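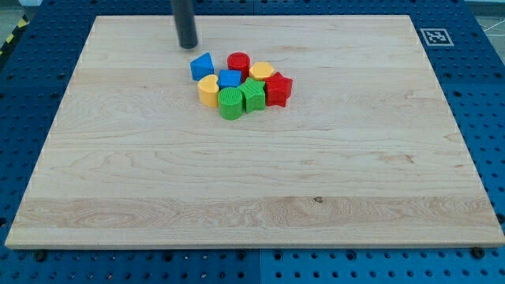

4. Incomplete Returns and the Meaning of a Whole Toy

4.1 Scope of the section

The preceding section dealt with who borrowed from the three toy lending libraries and how often. We turn now to the condition in which toys came back. Over the study period the libraries at Amside, Gorell and Bouazza Street recorded 2,968 loans in the shared Giretti catalog. Each return was checked at the desk against a parts list, and the result was entered as complete, incomplete or damaged. Staff could also add a free-text note. Those notes, together with interviews in 55 borrowing households, form the main evidence used here.

Our concern is with the category "incomplete." Library managers treated it at the outset as a plain record of fact: a part was either in the bag or missing from it. In practice the category proved much less settled. The same return might be entered as incomplete at Gorell and complete at Amside, and parents held their own views about whether a toy with a missing part was still the toy they had borrowed. These differences affected fees, waiting lists and, in several households, the decision to go on borrowing at all.

4.2 Types of toys and types of loss

Toys in the collections can be divided by how their parts relate to one another. In the first type, every part has one place and the loss of any part is obvious. Wooden inset puzzles are the clearest case. In the second type, the parts are alike and a loss makes little difference to play. Plain building bricks belong here. The third type lies between these two. The parts differ in shape or color, and each has some claim to a place of its own, but a child can play with whatever remains.

Shape sorters belong to the third type and caused more disagreement at the desk than any other item. Figure 3 shows blocks of this kind, among them a blue triangular prism and a red cylinder. A sorter is sold as a matching task in which each block goes through its own opening. When a block is gone, an opening in the lid stands idle, and a desk worker who checks the toy against its list will enter it as incomplete. Parents who had the toy at home for a month often saw the matter differently. Their children had used the blocks for stacking, for filling cups and for carrying from room to room. Several parents told us that the lid had stayed in the closet for most of the loan.

Figure 3. Plastic shape blocks in red, blue, yellow and green on a light maple board.

The parts list assumes that the toy has one purpose and that the purpose is the one intended by the manufacturer. Research on play in the home gives little support to this assumption for children under three, and our interviews agree with that research. A record built on the list will therefore overstate the loss of play value for toys of the third type. It may also understate it. A set of nesting cups can be complete on paper and yet be of little use to a family whose child had cared only for the smallest cup, now cracked. Cracks were entered under "damaged" at Gorell and were left out of the record altogether at Bouazza Street unless an edge was sharp.

4.3 Desk practice at the three libraries

The written policy was the same at each library. Desk practice was shaped by space, staffing and the hours of opening.

At Amside, the toy collection shares a counter with the general circulation desk. Checks were made while other patrons waited, and staff reported pressure to keep the line moving. Bags were opened and looked over, but lists were seldom followed line by line except for puzzles. When the next borrower later reported a missing part, the record was corrected and the previous borrower was sent a notice. Families found this practice unfair. A notice that arrived two weeks after a return was hard to answer, and some parents suspected that the part had been lost at the library.

Gorell kept a separate room with a long table, open on Wednesday and on weekend mornings. Toys were emptied onto the table and checked with the borrower present. The process was slow, but it had clear benefits. Missing parts were often found on the spot in a coat pocket or at the bottom of a stroller. Where they were not found, the parent and the staff member agreed on the entry before it was made. Borrowers at Gorell were charged for missing parts more often than borrowers elsewhere, and they complained less.

Bouazza Street had the smallest collection and the most informal practice. Staff knew many of the families and tended to accept a promise that a missing part would be brought in later. The return was then entered as complete. Parts did come back in many cases, although the catalog had no field in which to record them, and they were kept in a shoebox under the desk. By the end of the study the box held parts from toys that had since been withdrawn.

It follows that the rates of incomplete return at the three libraries cannot be compared directly. A low rate at Bouazza Street reflects trust and a forgiving record. A high rate at Gorell reflects a careful check. Any funding decision based on the unadjusted rates would have penalized the library with the most reliable data.

4.4 What families said about missing parts

Households described three kinds of worry. The most common was money. Replacement fees were modest, but parents rarely knew the amount before borrowing and tended to imagine a larger one. Some had set rules to limit the risk. Borrowed toys were kept on a high shelf, brought down at set times and packed away the same day. In these homes the borrowed toys were used less than the family's own, and children had little chance to return to them during the day.

A second worry concerned the next child. Parents spoke of the disappointment of opening a bag and finding that something was gone, and they did not want to cause it. This feeling was strongest among long-term members, who had received incomplete toys themselves. It led to long searches under furniture and, in one household, to the purchase of a second-hand set from which the missing piece could be supplied. The substitute was of a slightly different size. It passed the desk check and was discovered by a later borrower whose child could not push it through the opening.

The third worry was about how the family would be seen. Parents in small or shared apartments said that a lost part seemed to say something about the state of their home. A mother at Amside had stopped borrowing after one notice and resumed only when her sister joined and borrowed on her behalf. Her case matters because the loan record showed her as an inactive member with no stated reason for leaving. Surveys sent to lapsed members had not reached her.

Children, by contrast, were seldom troubled. Parents of toddlers reported little or no response to a missing block or animal. Older children, above all those who had reached an interest in sets and series, did notice and could be upset. The desk list, in other words, matches the outlook of a school-age child more closely than that of the age group for which most of the stock was purchased.

4.5 Revised categories

In June the libraries agreed to test a revised return form. It replaced the single entry "incomplete" with two questions. The first asked whether any part on the list was missing. The second asked whether the toy could be lent again as it stood. Staff were given written guidance for each of the toy types described in Section 4.2, and a field was added for parts returned later.

The revised form was in use for 9 weeks. During that time, toys of the third type were held back from lending much less often. Under the earlier system a sorter with a missing block had waited in the repair area until a replacement could be ordered, and many sets had left the collection in this way because the manufacturer sold no single parts. Under the revised form such sets went back on the shelf with a label giving the current contents. Borrowers accepted the label without difficulty. Two members of the Gorell staff objected to it on the ground that it gave the collection a worn appearance, and the label was later moved to the inside of the bag.

Certain items were excluded from the test. Any toy in which a missing part exposed a small component, a battery or a sharp edge was withdrawn at once, as before. Board games for older children were also left under the earlier rules.

4.6 Limits of the evidence

The test period was short and fell partly in the summer, when borrowing patterns change. Free-text notes were written unevenly, with the longest coming from Gorell and almost none from Amside on busy days. Households that agreed to be interviewed were more likely to be active members, and the views of those who left after a dispute over a missing part are thinly represented. The cost of the additional desk time under the revised form was not measured and is taken up in Section 5 only in general terms.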